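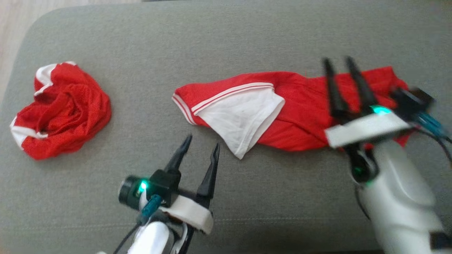 Should the people who teach robots by remote control be asked to work as smoothly as they can?
Only up to a point, and most projects set that point too high. A demonstration is a record of decisions, and a set made entirely of clean runs leaves out the decisions a policy will need most.

I have spent the past few years reviewing teleoperated data for cloth handling, first at Tinley and now at Forkia, and the argument has come up in both places. One side wants operators trained until every fold looks the same. The other side, which I have joined slowly, wants the operator's corrections kept in, labelled and counted as useful work.

The case for smoothness is easy to state. Imitation learning fits actions to observations. If two operators respond to the same view in opposite ways, a simple regression model will average them and do something neither of them did. Newer policies that can represent several possible actions deal with this better, but they still need enough examples of each. Consistent operators make for lower training loss and shorter episodes, and short episodes are cheaper to store and to check.

Sports shirts show where that reasoning weakens. A shirt in thin athletic fabric has no fixed shape. Take hold of one end and the other end moves, slides or folds over on itself. A white panel on a red body may be facing up or down when the arms arrive, and a sleeve may be under the hem. The space of starting states is far larger than for a cup or a block, and even an expert reaches awkward states on the way to a neat one. When we discard the awkward episodes we are discarding the part of the task that makes it difficult.

Our last set at Forkia had 2192 episodes. Baiba Siliņa, who ran the review, marked 116 of them as containing a regrasp after a missed pinch. The original protocol told reviewers to reject these. She asked for two training runs, one with the 116 left in and one without, and the first policy was the only one that regularly tried again after closing its fingers on nothing. The second policy would close, lift, and carry on through the remainder of the fold with an empty gripper. One comparison on one type of garment does not settle the question. It was enough to change our protocol in February.

There is a cost on the other side which supporters of "keep everything" tend to pass over. Some mistakes are informative and some are merely mistakes. An operator who misses the hem, opens the fingers, moves back a little and pinches again has shown a recovery. An operator who misses because the video link stalled, then waits with both arms still, has shown the policy that standing still is a proper response to a shirt. Pauses are the worst material I review. They look harmless when played at speed, and a policy trained on too many of them will stop halfway through a job and stay there.

The answer, then, is to sort by cause, and sorting takes human time. At Forkia a reviewer now gives each episode one of 3 codes: clean, recovered or faulty. Recovered episodes go into training whole, with the failed attempt marked so that it can be given less weight than the correction that follows. Faulty ones are kept for debugging the link and are not trained on. Kenji Gallagher has argued that the failed attempt should be cut out entirely, leaving only the state after the miss and the action that repairs it. He may be right. A policy has no need to learn how to miss. My objection is practical: the boundary between the miss and the repair is hard to place, and two reviewers will often place it differently.

Hand-guided teaching, where a person holds the arm and moves it through the task, is sometimes offered as a way round all this. It gives better force information and needs less practice. With two arms and soft cloth it becomes clumsy, as one person must guide both arms while keeping their own hands and sleeves out of the cameras' view. I would use it for inserting a plug. For shirts I would stay with remote control and accept the extra review.

What I would ask of anyone commissioning such data is modest. Do not pay operators by the completed episode alone. The tender we received through Jõgi did exactly that, and the predictable effect was that operators restarted whenever a fold began badly. The resulting set had very short episodes and almost no recoveries in it. Paying by the hour, with a check on idle time, gave us slower work and a wider range of states. The present rate sheet also allows a reviewer to credit a recovered episode at the same value as a clean one, and I would like to see that clause in the next tender as well.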